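2023-02-21

I went to the open evening at Keskinen because Merja Partanen kept asking, and because my daughter has to pick her electives before the end of the week. The robotics class is the one everybody recommends. I wanted to see what they do for two semesters.

The parking was bad and the signs were worse. The class meets on the second floor, past the print shop, in a long room with the blinds down. A poster by the door said students put in 200 hours over the year. I asked a boy at the first table if he believed that. He said it depended on whether you counted waiting for the simulator to load.

Most of the work is done in simulation, which the course page mentions once, near the bottom. The project is called Pludholm. Each team gets the same computer-made house and has to write a program that opens things in it — cupboards, drawers, and from January on, full-size doors. There is one real arm in the building, bought with money from Flinance, and each team gets it for a single afternoon. The fee for the class is 700. I did the division and kept it to myself.

Partanen teaches it, and she is good. She talks to the kids like coworkers and doesn't dress things up for parents. When a father asked if this would lead to jobs, she said it might, and went back to her laptop. She did have one slide I didn't care for. It said the best team had logged 1,000 attempts, with 286 successes, under the heading "Strong Results." I asked what counted as a success. The handle had to turn and the door had to move. How far? She said any movement the software could register. I'd like to see that number again with the door open wide enough to walk through.

The student talks ran long. Two were mostly about file formats. The third team, Cineslow, was the best of the night, mainly for admitting that their program had learned to push on the wrong side of the door for most of the winter. They talked about viewpoint, and why a program working from a view near the gripper can lose track of a handle. Their handout had the view they meant, jaws open over a white paneled door, with brick and mosaic tile on the walls past it.
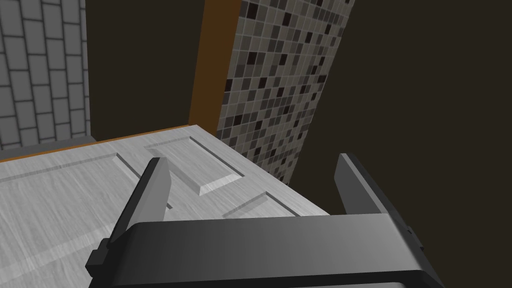
## What I told my daughter

Take it if you like programming. If you want to build things with your hands, the metal shop downstairs costs less and had its lights on. I also asked for last year's project reports — Partanen promised to send them, and so far I have the syllabus and a map of the parking lot.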